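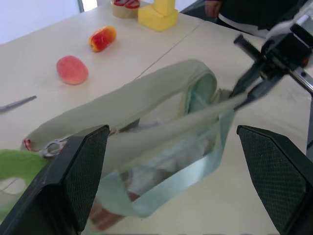
The spring Sew & Swap is back in April, and I am so happy to be writing that again! Last year we cut the event down to a single morning, and people were still coming through the door when it was time to fold up the tables. This time we have the whole upstairs of the Gosselin Building from 9 until 4, with room for machines along the windows and a proper cutting area in the middle. The big project this year is the lined tote with a long strap, and I've fallen hard for the color pairing of a soft grayish green outside with a brighter aqua lining that peeks out at the opening. You get a quiet bag from across the street and a little flash of color every time you reach in for your keys.

If you've never lined a bag before, please come anyway. A lined tote is really two bags, one sewn inside the other, and once you've done the first one you'll start eyeing every old curtain in the house. Shih-chieh Chuang is teaching it twice, at 10 and again at 1:30, and she has redrawn the pattern so that the strap and both bodies come out of one yard of each fabric. (Wash and dry your cotton before you bring it. I skipped that step once and my lining shrank into a sad little pocket.)

The swap side works the way it always has. Bring clean fabric in pieces no smaller than a dinner plate, plus zippers, buttons, patterns, yarn, whatever you have too much of, and take home what you'll use. We had 81 people swap last year, and the button table was down to three jars by noon. Wool was scarce, so if you've been sitting on some, now is the time! We can't take foam, pillow stuffing or anything with a smoky smell.

Reinaldo Rezende will be back at the repair bench with his oil can and his box of odd screws. He'll look at any home machine, old or new, as long as you bring the foot pedal and the power cord. He saved my mother's machine two years ago with a new belt and a good scrubbing, and it has hummed along ever since. Sign up for a slot when you come in, as he can only get to so many.

Entry is free. The tote class is $30, which covers thread, interfacing and use of a machine, and there are a few loaner scissors if you forget yours. Parking is behind the building on the Umen Street side, and the elevator is just inside that door. Coffee will be on all day, and there's a separate table for eating so the fabric stays clean.

To save a place in either class, reply to this newsletter with your name and the time you'd like.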